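February 2026

Rain until noon, then nothing, just gray. I got up at six and did the seed order before work, which I had been putting off since the holidays. The catalog from Nic Aodha came in January and has been on the kitchen counter ever since with a coffee ring on the front. I ordered the short carrots again, two kinds of kale, the yellow pole beans, and one packet of leeks. I left out the celery. I have tried celery three years running and gotten strings.

The total was $55 with shipping. Last year I spent more than that on tomatoes alone and half of them got blight in August. This year I am growing only the small red ones and the one paste type that held up. Glória has promised me two of her plants, so I may not need to start many.

Work was slow. Wagner was out with his back, so I took his calls as well as mine, and most of them were people asking when the office would open when they were already talking to the office. Ate lunch at my desk. Leftover rice and the last of the black beans. I walked to the post office afterward to mail Mom's papers and stood in line behind a man sending a car bumper.

When I got home I went out to look at the beds. The garlic is up three inches in the far bed and one inch in the near one, same bulbs, planted the same afternoon. The near bed stays in the shade of the fence until almost eleven. I should have remembered that. The straw has blown off one corner and something has been digging there, a squirrel most likely. I put the straw back and laid two sticks across it. The rosemary is brown on the north side. I cut one stem and it was still green inside, so I am leaving it alone until April.

The rain barrel is full and the spigot drips. I tightened it by hand and it dripped the same amount. I need a new washer, and I need to find out what size before I go to the store, because last time I came home with the wrong one and never took it back.

Glória Nogueira called at five about the plot at Hivside. She has been on the waiting list there for two years and they finally offered her a full plot. It is 2,000 square feet, more than she can manage with her knees, and she wants to know if I would take half. I said I would think about it. I have been thinking about it all evening. The drive is 20 minutes each way and the water is shut off until the middle of April. On the other hand it gets sun all day and I could grow squash there, which I can't do here without losing the path. The soil is heavy clay by the gate, she says, and better at the back. She would want the back. I would want the back too.

She also asked if I still have the long hoe. I do. It was hers to begin with, and I think she knows that.

Supper was soup from the freezer, no label, which was either squash or sweet potato. I ate it and still couldn't say. After that I went through the old seeds, as I do every February. They have been in envelopes in a shoebox, and the box has gotten damp along one side from the garage floor. I threw away the parsnip seed (it never keeps) and the onions from three years ago. The beans looked fine. I put ten of them in a wet paper towel in a bag on top of the refrigerator and wrote the date on it. I would like to have the packets sorted by month of sowing this year, with small compartments for the loose seed I save myself, and not have to tip out the whole lot to find the lettuce.

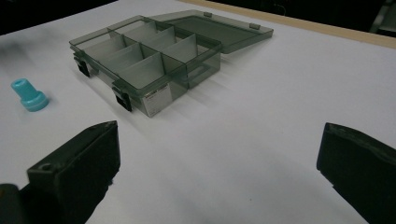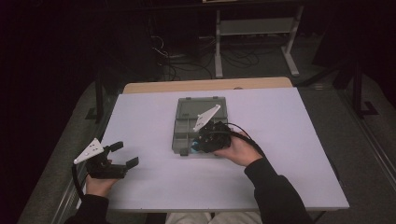
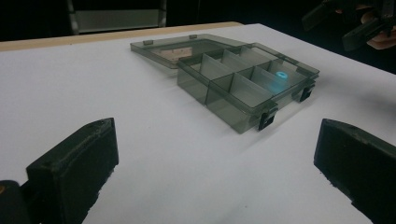
The marigold seed is the worst of it. I save it every fall and I have far more than I can use, all of it in an old jam jar with bits of petal and stalk mixed in. I cleaned a third of it tonight over a newspaper and then my eyes got tired. The rest can wait. Wagner Vasconcelos said before Christmas that his wife would take some for her school, so I filled an envelope for her and put it in my bag. If he is still out tomorrow I will leave it in his drawer.

I also drew up the plan for the beds, in pencil. Beans go where the tomatoes were. Tomatoes go by the wall. Kale in the near bed behind the garlic, where the shade won't hurt it as much. Carrots in the far bed again, even though I had them there last year, as it is the only one with no stones. The leeks don't have a place yet. If I say yes to the plot they can go there and the whole question goes away.

I will call Glória back after the weekend and ask what the fee is and whether they allow a shed. I'll also ask about the fence, as she said something about deer and then changed the subject.

Took an aspirin for my shoulder. It has started raining again and I left the gloves on the step.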